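Group 3, robotics project, final report. Wiltport, February term.
Kimutai Makokha, Arash Mohammadi, Josphat Owino, Muammer Tekin. Supervisor: Obadia Were.

Note: sections 2 and 5 changed a lot since the draft. If you read the draft, the "network lag" explanation in there was wrong. Sorry.

## 1. What we were supposed to do

Two-arm pick and place in a simulated apartment. One operator, one robot, small stuff on a long table. Operator drives the arms by hand controller, we log everything, and at the end we train a simple policy on the logs. That was the plan in the proposal.

What we actually delivered is most of the logging, none of the policy, and a pretty thorough story about an arm that wouldn't stop. Obadia Were said to write up the fault properly instead of padding the policy chapter so that is what this is.

Names used in the report:

- **Jatine** is our teleop program. Reads the hand controllers, sends arm commands.
- **Kinyua** is the arm controller inside the simulator. Not written by us, last year's group left it to us.
- **Widska** is the room builder. Loads the room and puts small objects in it at reset.

## 2. The fault

Short version: operator lets go of the deadman trigger, both arms should stop. Right arm stops. Left arm keeps moving at the last speed it was given, until it hits something or runs out of joint range.

First noticed by Muammer on a Saturday when he was doing a reach over the table. He let go to scratch his nose and the left arm went on through the laptop and pushed it off the far side. He thought he was still holding the trigger. Did it again. Same thing.

We did not take it seriously for over a week. It's a simulator, you hit reset. Also it didn't happen every time, which made it easy to blame the operator. In the draft we blamed lag.
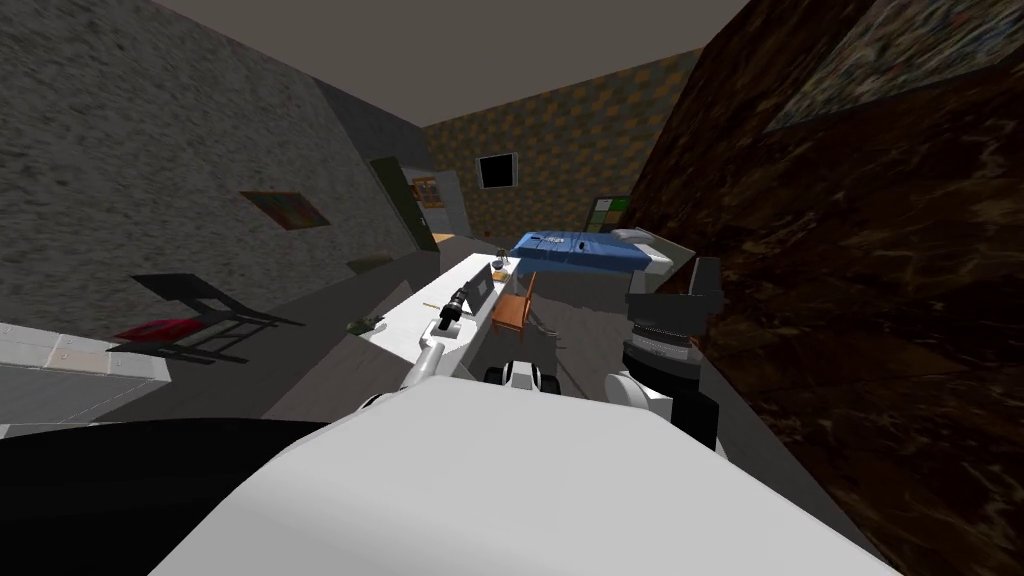

The reason we started caring is that Jatine is meant to be run on the lab's real arms next term by whoever takes over. Same code, same trigger handling. A real arm at the speed we had set would hurt somebody. Arash put it in the issue tracker as "safety, blocks everything" and after that nobody was allowed to collect data until we could make it happen on purpose.

## 3. Setup

Simulator runs on the desktop in the lab. Jatine runs on a laptop on the same network. Commands go out at 100 Hz, one stream per arm. Each message has joint speeds, a gripper value, a trigger flag and a counter.

Kinyua takes the messages and does this:

1. If trigger flag is on, follow the joint speeds.
2. If trigger flag is off, hold position.
3. If no message for more than 200 ms, hold position (the watchdog).

So there's two separate ways for the arm to stop. Both failed on the left arm. That was the confusing part, if only one had failed we would have found it in an afternoon.

Views: one from up on the body looking out over both arms, and one from the wrist. We recorded both plus the command log. The operator mostly used the body view. The wrist view is only good for the last bit of a grasp.

The test position for most runs was the left gripper over or near the near end of the white table. Picked it because there's something to hit in almost every direction and a hit shows up clearly in the contact log.

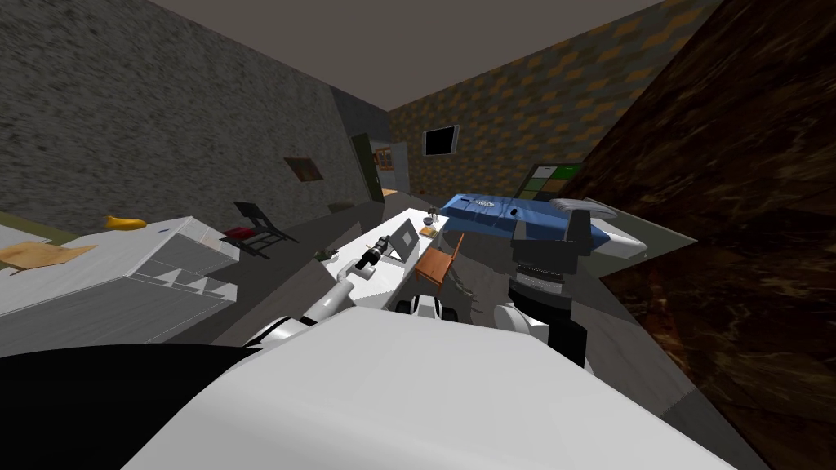
*Fig. 2. Body view. Left gripper at the table, laptop just past it.*

Speeds were capped at our normal operator limit. We didn't lower it for the tests. For the real arms we would have.

## 4. Making it happen on purpose

Josphat wrote a script that fakes the operator. It moves one arm in a slow sweep, drops the trigger at a random point, waits, checks if the joints are still moving. Then reset and go again. We let it run overnight and then did a cleaner set by day with somebody watching.

Daytime set was 70 runs, left arm only:

| Result | Runs |
|---|---|
| Stopped correctly | 37 |
| Kept moving | 33 |
| Total | 70 |

Right arm with the same script never failed, day or night. We stopped testing it after the second night, probably should of kept going but the machine was needed.

Things we tried that made no difference:

- Wired network instead of wifi
- Swapping the left and right hand controllers (fault stayed on the left ARM, so not the controller)
- Fewer objects in the room
- Turning the wrist view off
- Restarting Kinyua between every run. Slow. Pointless.

Thing that did make a difference: gripper. If the left gripper was being opened or closed within the same moment as the trigger release, the arm ran away. If the gripper was left alone it stopped fine. Kimutai spotted this from the plots, the gripper trace had a step in it on every single bad run. Once we forced a gripper move at release it failed every time. Once we banned gripper moves it never failed.

This also explains why people thought it was random. When you let go of a hand controller your fingers come off everything together, and the gripper is on the next finger over. Some of us do that and some don't. Muammer does it alot. Arash basically never does and he was the one saying he couldn't reproduce it. 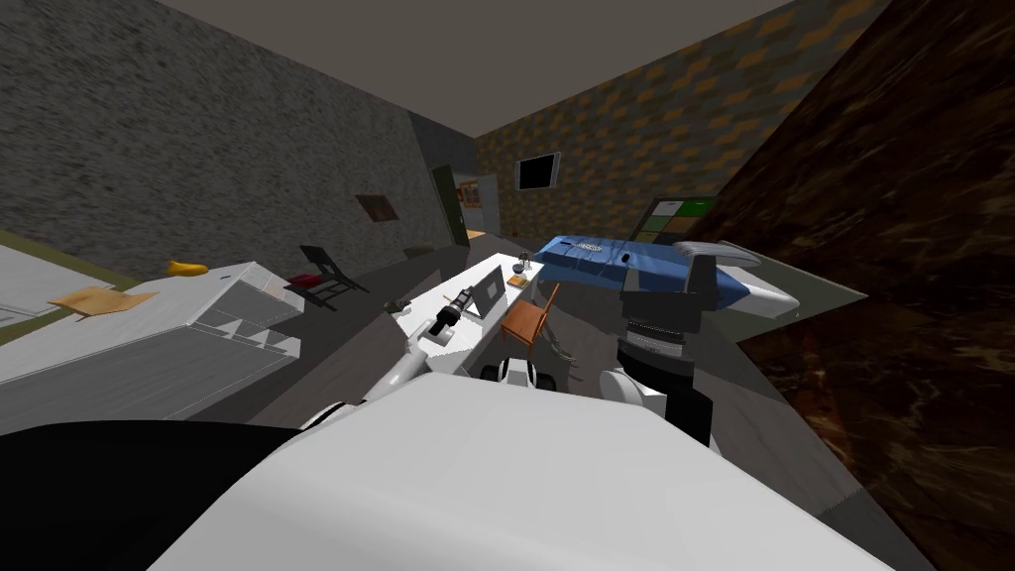

## 5. Cause

Two bugs, one on top of the other. One is ours.

### 5.1 Ours (Jatine)

Gripper commands were added late, by us, in a hurry. To keep the arm stream clean we sent gripper changes as an extra message between the regular ones. The extra message was built by copying the last arm message and changing the gripper value. Copying the last message also copies the last trigger flag. So:

- operator releases trigger
- regular message goes out, flag off, arm starts to hold
- extra gripper message goes out, built from the older copy, flag ON, old joint speeds
- arm starts moving again

Then the regular stream should fix it one tick later with flag off. It didn't, because when the trigger is off Jatine stops sending the regular stream completly. It sends one "off" message and goes quiet. Saves bandwidth. We don't need to save bandwidth. Nobody in the group remembers deciding this, it's in the first commit.

### 5.2 Not ours (Kinyua)

OK so the stream goes quiet and the watchdog should catch it. The watchdog timer in Kinyua is reset by any message, and one of the messages it accepts is the status ping the simulator sends to itself. The ping was tagged with an arm number and that number was always the left arm. So the left watchdog got refreshed forever by a ping that had nothing to do with the operator. The right watchdog worked as written.

We asked last year's group. They said the ping was a debug thing and they thought it had been taken out.

That's the whole asymmetry. Right arm had bug 5.1 as well, and in the log you can find it: the arm twitches on after release and then the watchdog catches it. We had the twitches in our data the entire time. Our script only checked for movement after the wait, so it counted those as clean stops. The right arm result in section 4 should be read with that in mind.

## 6. Fixes

In Jatine:

1. Gripper value goes in the regular message. Extra message deleted.
2. Regular stream never goes quiet. Trigger off means we keep sending "off" at the full rate.
3. Trigger release zeroes the stored joint speeds, so even a stale copy has nothing in it.

In Kinyua:

1. Status ping removed.
2. Watchdog only resets on a message from the operator side with a counter higher than the last one.
3. When the watchdog trips it latches. Operator has to release and press the trigger again to get the arm back.

Number 3 was argued about. Josphat thinks it's annoying in normal use because any hiccup drops you out of a grasp. He's right that it is annoying. We kept it.

After the fixes we reran Josphat's script with forced gripper moves at release, both arms, 100 runs each. No runaways, no twitches (we check for twitches now). We also pulled the network cable by hand a few times in the middle of a sweep. Held every time.

Then Muammer drove it for a morning to see if it felt ok. Mostly reaches into corners and along the walls, opening and closing the gripper, letting go at bad moments. 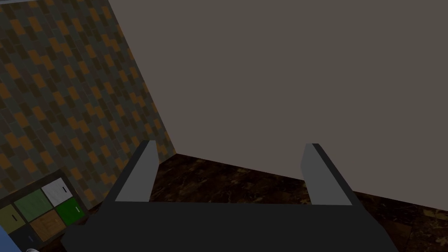
He reported the stop feels a bit harder than before, the arm used to coast slightly. We looked at the log and there is less coast, that's fix number 3 in Jatine zeroing the speeds. Might be a problem with something heavy in the gripper. Not tested.

## 7. What this cost

The policy. We had enough demos collected before the fault to train something small, but every one of them was recorded with the old trigger handling, so the recorded commands and the actual arm motion don't agree around each release. Kimutai tried filtering out the bad parts and there wasn't enough left. We kept the raw logs on the lab drive in the folder called `old_trigger`, do not train on them.

Object resets also got less attention than planned. Widska still sometimes starts an object overlapping a piece of furniture and it pops out at speed on the first tick. Separate bug, known, open.

## 8. For the next group

- Don't run Jatine on the real arms from any copy older than the tag `latch-fix`. Check the tag, not the date.
- The real arms have a hardware stop. We haven't tested Jatine together with it. Somebody has to do that first, with the arms at lowest speed and one person on the button the whole time.
- Run the release script after any change to the message format. It's in `tools/`. Use the forced gripper option, the default one misses it half the time.
- Fault reports from one person that another person can't reproduce: sit them both down and record their hands. Would have saved us the week.
- The left/right numbering in Kinyua starts at 0 in one file and 1 in another. We didn't fix it. Didn't dare to the night before the deadline.

## 9. Who did what

Muammer: driving, found the fault. Josphat: test script, Kinyua changes. Kimutai: plots, data filtering. Arash: Jatine changes, most of this text. Typos are shared.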